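**Parts bins and sorting corner: progress to the end of April**

Work on the sorting corner at the Curnodness site is on schedule. Of the 508 block sets covered by the grant, 237 have been checked and returned to the lending shelves. Another 201 are checked and waiting for new labels. The rest are still in boxes in the hall closet and will be started in May.

The cardboard trays we used last year have been replaced with metal bins from Duan. They came in slightly under the quoted price, and the difference went toward labels. The bins are heavier than we would like, and two people are needed to lift a full one onto the bench. We have asked Omow for a price on a low cart.

Colors are still being mixed during checking and separated afterward. This is slower than we planned for. The Terkanus storage plan called for one color per bin from the start, and we expect to move to that once the last 5 bins are delivered.

The bins are scuffing on the inside walls, mostly low down near the floor of the bin. We don't think it affects use. Red and green blocks are on the bench at present.

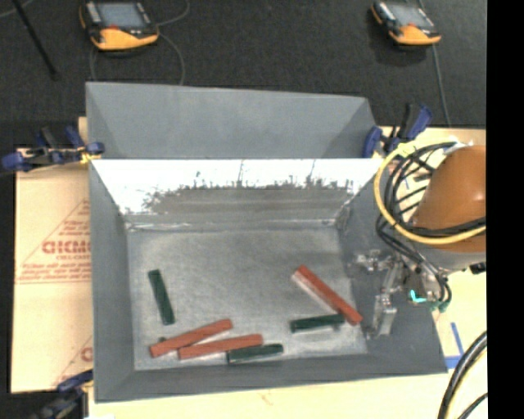

The lending desk would like the colors kept together for good, and says that families ask for mixed sets far more often than single colors. We will settle this before the May labels are printed, as the wording depends on it.

Spending to date is within budget. No change to the end date is requested.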